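Setting a new code on your Drollen key safe

Do take your time over this part, and please leave the door of the safe open until you are quite sure the new code works. It's much easier to put right a slip with the door open!

1. Enter the code the safe came with, 1134, and turn the knob to the right until the door drops down.
2. On the back of the door you'll find a small grey lever. Push it up and hold it there for 3 seconds.

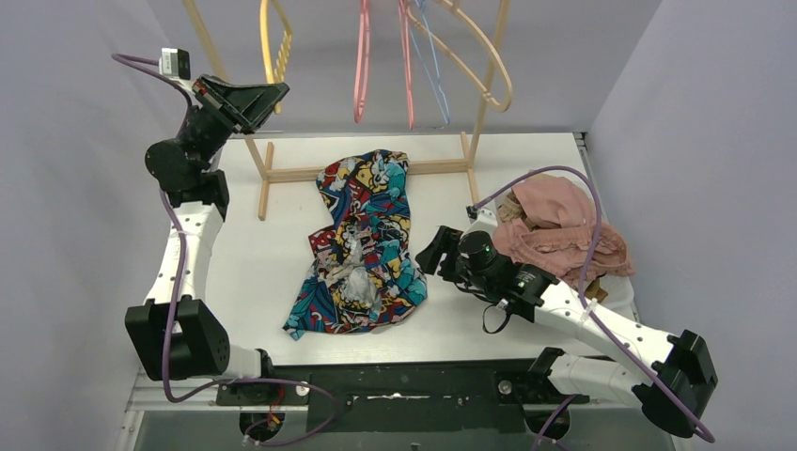 3. Dial in your own code, then let the lever go. It should spring back by itself (a gentle nudge is fine if it's a bit stiff, as new ones often are).
4. Scramble the dials, enter your new code and turn the knob. Try this at least twice.

Note: if you have the older Tusura model, the lever sits under a rubber cap, so lift that off first and keep it somewhere safe.

Caution: never oil the dials. Use a dry graphite powder, and only a small puff, once a year or so, ideally before the cold weather sets in.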